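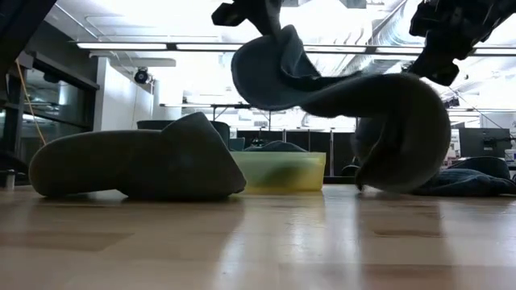

Gripper holding a dark blue-gray cloth above a wooden surface.

Rail Data Should Be Published Before It Is Sold
By Duarte Caldeira
2021-11-03

The Bromness line has 359 axle counters, and every one of them reports to a server the operator cannot query directly. To learn how long a given track section was occupied last May, an engineer files a request with the supplier, Plosico, and waits up to 12 working days for a spreadsheet. The contract allows this. I think contracts of this kind should no longer be signed.

Suppliers make a fair case for holding the data. Raw counter output is messy. Timestamps drift between evaluator units, resets after maintenance look like faults, and a reader without the configuration file will draw wrong conclusions. Plosico cleans the records before releasing them, and the cleaning costs money. I have done that work myself and would not do it for free.

The cost of cleaning is a reason to charge for clean data. It does not follow that the raw data should be locked up. An operator with its own engineers can read a configuration file, and if it reads the file badly, the error is its own to find.

Consider the Ondieki junction study. The question was simple: do the points on the freight side take longer to throw in cold weather, and does that delay reach the passenger timetable? The answer needed three data sets from three suppliers. Two came with usable field names. The third arrived as 1,109 separate files, one per shift, with times in local format and no note on the clock change. Joining them took nearly a month. The statistics took an afternoon.

The usual remedy is a platform. Jendau sells one, and it is a decent product with a clear map view. But a platform placed on top of closed feeds only moves the gate. The operator then depends on the platform vendor to keep its agreements with each supplier, and when one agreement lapses, part of the map goes gray.

My preference is duller. Write the interface into the tender. Ask for raw event records, in UTC, with the configuration version attached to each record and a retention period of at least one full timetable year. Require delivery to storage the operator controls. Let the supplier compete on analysis after that, where its knowledge of the equipment is worth paying for.

Security is often raised at this point. Occupancy records from last week are not a control channel, and a one-way export can be built so that nothing travels back – signaling engineers have done this for decades with event loggers.

The Bromness contract comes up for renewal with the same data clause in the draft. It runs to four lines and could be replaced with five.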